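How a football league table works

200 shares | 9 comments

By Cor Kramer

A league table is a list that puts football teams in order. The team at the top has done best so far and the team at the bottom has done worst. The order can change after every match, so a table is only correct on the day it is made.

Points

Teams move up the table by collecting points. In most leagues a win is worth three points, a draw is worth one point and a defeat is worth none. The size of the win makes no difference to the points. A team that wins 1-0 gets three points, and so does a team that wins 6-0.

Suppose two teams, Jollumcombe and Sollville, have each played 9 matches. Sollville have won seven and lost two. Seven wins at three points each makes 21. Jollumcombe have won six and drawn three. Six wins make 18 points, the three draws add three more, and the total is again 21.

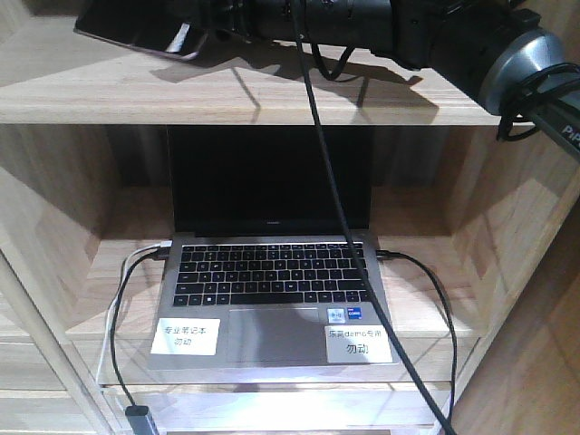 Kobe Lambrechts wrote to say that Jollumcombe ought to be first, as they have not lost a match and Sollville have lost two. It is a fair point, but the rules of most leagues do not work like that. Defeats are printed in the table, usually under the letter L, and they are not used to separate teams that are level.

Goal difference

When two teams have the same number of points, many leagues look next at goal difference. To find it, take all the goals a team has scored and subtract all the goals it has let in. Goals scored are called "goals for" and goals let in are called "goals against".

Sollville have scored 20 goals and let in 11, so their goal difference is +9. Jollumcombe have scored 15 and let in nine, so theirs is +6. Sollville go above Jollumcombe.

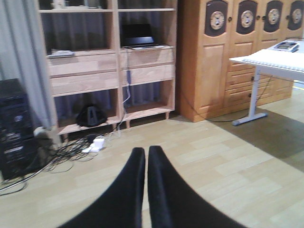

Goal difference can also be a minus number. If a team called Cududik have scored eight goals and let in 12, their goal difference is -4. A team with -4 is placed above a team with -7 if their points are equal.

If goal difference is level too, the next test is often goals scored. Some leagues do things in another order and look first at the matches the two teams played against each other. This is called head-to-head. Each league writes down its own order before the season starts.

Games in hand

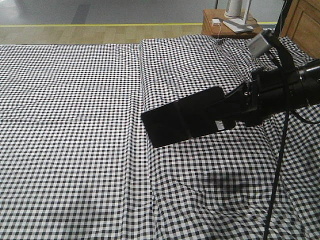
Teams have not always played the same number of matches. A game may be called off in February when the pitch is frozen, and then it has to be played later. If Coşkun have played one match fewer than everyone else, they are said to have a game in hand. The points from it are not added until the match has been played - Coşkun might still lose it. Check the column marked P, for "played", before comparing two teams.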